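Can a robot arm wipe down and clear a bench on its own yet?
Posted in: Workshop and Home Automation

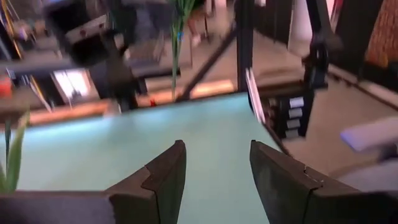 Flitcombe, 2018-07-05

I look after a small shared workshop. At closing, every flat surface has to be cleared of parts, wiped, and left ready for the morning. The job is boring and it gets skipped. I have a budget for one light arm with a two-finger gripper and a wrist camera, and I can do basic scripting. The tabletop in the photo is typical: smooth, matte, one pale color. The surroundings are less tidy. There are cables, plants and furniture, and people walk through while work is going on.

What I need to know is whether an arm in this class can (a) pick up whatever is left on the surface, (b) put it in the correct bin, and (c) wipe the surface to the edges, unattended. The Palelton sales page says "household ready" and gives no test data. I would accept a slow cycle. I would not accept dropped parts or a knocked-over plant.

Posted by benchrest_4

tolstack

Short version: (a) partly, (b) partly, (c) yes with conditions.

Wiping is the easiest of the three. A flat surface of known size can be covered with a fixed raster path. Use a compliant pad holder and set a force limit, or the arm will either skim the surface or stall on it. Overlap each pass by 30 percent. The edges are where you lose coverage. Teach the corners by hand, and teach them again whenever the table gets moved.

Picking depends on the parts. I ran a test in January on a plain light surface with mixed hardware, using parallel fingers and a wrist camera. Out of 973 attempted picks, almost 100 failed. Most failures were washers and thin sheet offcuts lying flat, where hard fingertips have no edge to get under. Blocks, bottles and hand tools were fine. A suction cup fixes the sheet stock and does nothing for washers.

A plain tabletop helps a lot. If the surface is one color and the parts are another, simple thresholding will find them and you can leave the learned detector for later. Crop the camera view to the table before you do anything else. Whatever is past the edge will give false detections, especially when the wrist is moving and the background smears. Stop the arm, wait for it to settle, take the picture, then plan.

Sorting into two bins by size works. Sorting into many bins by part number does not work at this price.

For the plants: define a keep-out volume with margin and include the leaves, not only the pot. Same for cables. A cable that shifts between runs will not be where your model says it is.

Unattended with people walking through is a separate matter. You need a risk assessment and some form of presence sensing. A light arm is not automatically a safe arm, and the gripper counts as part of the hazard.

kocsis_owner

I have the Kocsis arm and it does my kitchen table. Works great. Takes 2 hours but I'm asleep. I don't leave anything on the table though so it is only wiping.

mill_and_mop

Agree with most of the first answer. Two additions.

Check the reach figure with the gripper and pad mounted. Published reach is normally to the flange, and at full extension you will have very little downward force. On a large table the far corners may need a rail or a second mounting position.

Also work out what it replaces. In our shop a person clears and wipes a bench faster than the arm can finish its first scan. We moved ours to loading trays, which is repetitive enough to justify the setup, and went back to a rag for the benches. If your real problem is that people skip the job, a shadow board and a posted closing list cost less. I would look at the whole thing again when fingertip sensing gets cheaper.

Related threads
Ceriston pad holder: which foam thickness?
Wrist camera or fixed overhead camera for small parts
Robot vacuum keeps stopping under a drill press
Soft fingertips that survive cutting oil
Palelton controller loses home position after power-off

Contact | Copyright 2018 | Back to top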